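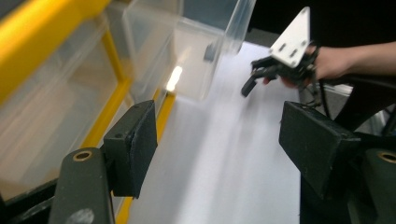 A clear box, a rack of clear drawers and a pair of hand-held grippers at one of the Plumari benches in Drirnosthorpe.

The job posting said "kitting associate," which at the Plumari parts warehouse in Drirnosthorpe has always meant the same thing. You stand at a bench beside a rack of small drawers, you read a slip, and you put the right fittings in the right box. Plumari sells repair kits for faucets, valves and shower mixers. There are 729 different kits in the catalog, and most of them contain at least one part that looks a lot like a part in a different kit.

The people who pack them are good at it. The faster ones stopped looking at drawer labels years ago. They know a washer by feel, and they know which spring will hook itself to its neighbor and come out as a pair.

Since last June, part of the crew has been doing the job another way. They pick up a gripper in each hand, a tool with two flat pads where a thumb and finger would be, and they pack with that. A camera on each tool records what the pads do. The recordings go to Gosselin, the automation firm Plumari hired, which uses them to train a pair of robot arms it calls Valis. The idea is that the arms will learn to pack kits by studying people who were packing kits already.

I spent two shifts at the warehouse and came away with more questions than the company had answers for.

Start with the speed. A packer using bare hands is expected to finish 40 kits an hour, and several do better than that without seeming to hurry. With the grippers, 7 is a decent hour. The tools are wide, the parts are small, and a rubber ring that a fingertip would roll off the table in half a second has to be approached, pinched, lifted and carried. Drop it and you go back for it. Packers on the recording benches are told to keep going through a fumble, on the theory that a machine should see how a mistake gets fixed.

It is tiring in a way the old job wasn't. Kitting by hand is mostly fingers and wrists. Kitting with grippers moves the effort to the forearm and shoulder, and the complaint I heard most often was about the ache that sets in after lunch. One packer told me it was like being asked to write with a broom. Another said she liked it fine, that it was quieter than the line and no one chased her for a rate. Both of them had asked for a change in how long a session lasts. They got it: recording is now limited to half a shift.

Then there is the matter of what gets recorded. Gosselin's sales material talks about "capturing expertise," and Plumari's managers have picked up the phrase. But a good deal of what makes a packer fast is in the skin. She knows she has two springs because she feels two springs. Put a block of hard plastic between her and the part and that knowledge goes away. What's left on the recording is a skilled person working with most of her skill switched off. Maybe that is enough to teach a machine. It is a strange thing to call expertise, and the packers I talked to were the first to say so.

Gosselin's answer is that the robot arms won't have skin either. They will carry the same kind of pads, so the lesson should be given in the robot's terms. That's a fair point, and it was the most straightforward thing anyone from the company said to me. It also means the packers are slowing down to the level of the machine so that the machine can reach the level they have slowed down to.

How much of this does a robot need? When the project was announced, the crew was told 1,000 recorded kits would cover the first group of products. That number was passed well before winter. The current target is described as "ongoing." Meanwhile the Valis arms work in a caged area near the loading doors, on the simplest kits in the catalog, the ones with large parts and no springs. I watched them for most of an hour. They were steady and they were slow, and a person stood by to pull out anything that went in crooked. That person used to be a packer. Her title is now "cell attendant," and her pay is the same.

Pay is where the talk at the break tables always ends up. Packers on the recording benches get their normal hourly wage plus a small add-on per shift. They don't get anything for the recordings after that. If Gosselin sells an arm trained in Drirnosthorpe to a warehouse in another state, the people whose hand motions are inside it won't see a dime. Everyone signed a form. Several told me they had signed it in the same stack as the new parking rules.

Plumari says no jobs will be lost. Asked whether that meant this year or for good, a company representative said the firm "does not speculate on long-range staffing." The warehouse has left open positions unfilled since the project began, which is a way of having fewer jobs without anyone losing one. The remaining packers have noticed, mainly because rush orders now land on fewer benches.

I don't want to make this sound darker than it is. A couple of the older packers have bad thumbs from years of pinching brass, and they would be glad to see a machine take the worst kits. Their trouble is that the machine has been given the easiest ones. The kits that hurt - the tiny clips, the stiff seals that have to be seated in a tray - aren't on Valis's schedule at all. A Gosselin engineer said those were "a later phase" and wouldn't put a date on it.

What the packers want is fairly modest. They want the recording add-on to count toward overtime. They want a say in which kits get automated first, starting with the ones that wear out their hands. And they want somebody to tell them, in writing, what "ongoing" means. Management has agreed to discuss the first item. The other two are, for now, under review, and the recording benches are booked solid through June.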